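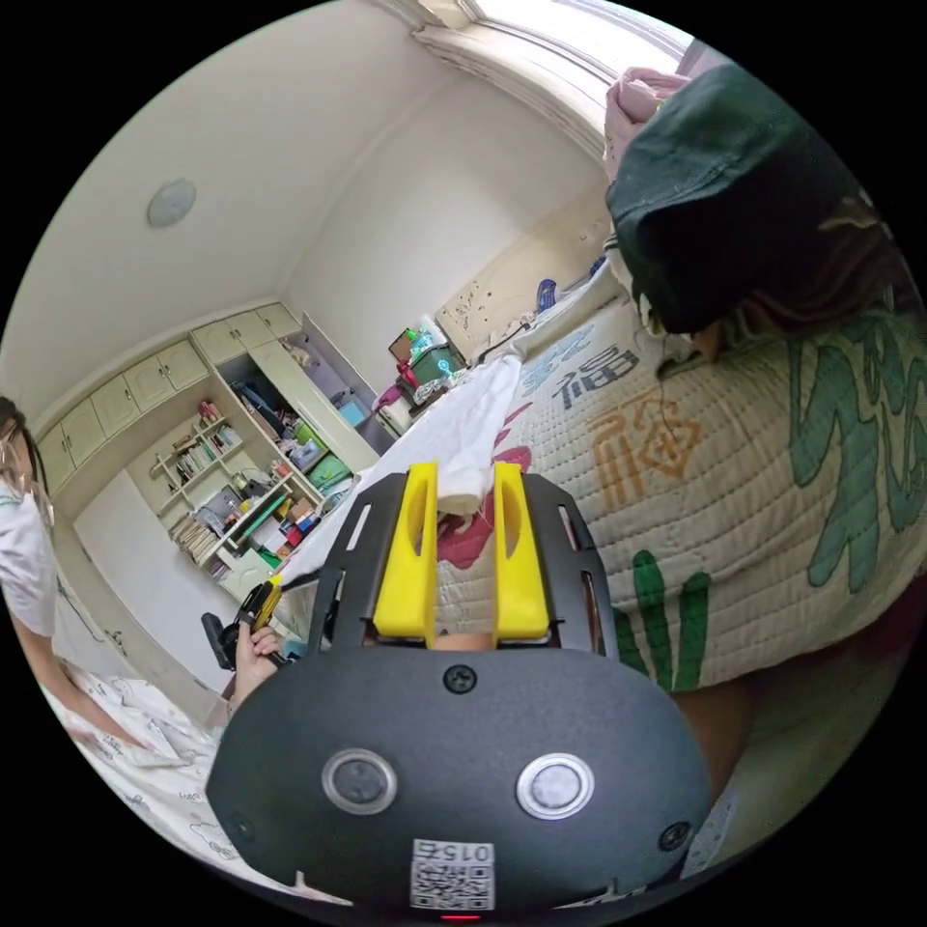
**Ticket 116: Hand-held gripper, fingers fail to close fully on bedding tasks**

**Product:** Prendier hand-held gripper, yellow fingers
**Site:** Galtach domestic programme, bedroom tasks
**Reported by:** Vatby field office
**Assigned to:** Renato Manalastas
**Priority:** Medium
**Status:** Awaiting part

**Fault reported**

During bed-making work the operator found that the fingers stopped short of closing when the grip was squeezed. Thick quilted covers could be lifted without difficulty. Thin cloth slipped out as soon as it was raised from the bed. The recorded finger width did not fall below 8 mm at any point in the session. The red indicator remained lit and no error code was logged.

**Checks carried out**

1. Unit restarted with the fingers open. No change.
2. Zero position reset in accordance with the service guide. Reading at full squeeze: 8 mm. The expected reading is 0.
3. Fingers removed and examined. No cracks or bending found. Refitted and screws tightened.
4. Test of 100 squeezes on the bench with no load. The fault was present throughout.
5. Housing opened. A short length of white thread was wound around the slide, and the end stop behind it was worn on one side.
6. Thread removed and slide cleaned. Reading at full squeeze: 3 mm. The unit still does not meet the required limit.

**Finding**

The thread accounts for the greater part of the fault. The remaining gap is attributed to the worn end stop, which cannot be adjusted and must be replaced. A replacement has been ordered from Bedoya.

**Action required by site**

- The unit must not be used for recording until this ticket is closed.
- The last 60 recordings made with the unit are to be held back pending review of their width readings.
- Operators are to inspect the slide for loose fibres before each session involving bedding or clothing.
- Fingers must be kept clear of the slide while the grip is squeezed. The housing is to be opened by service staff only.

**Update, 14:20**

Vatby has confirmed that the recordings have been set aside. The part is expected in December. The bench test at step 4 will be repeated once it has been fitted.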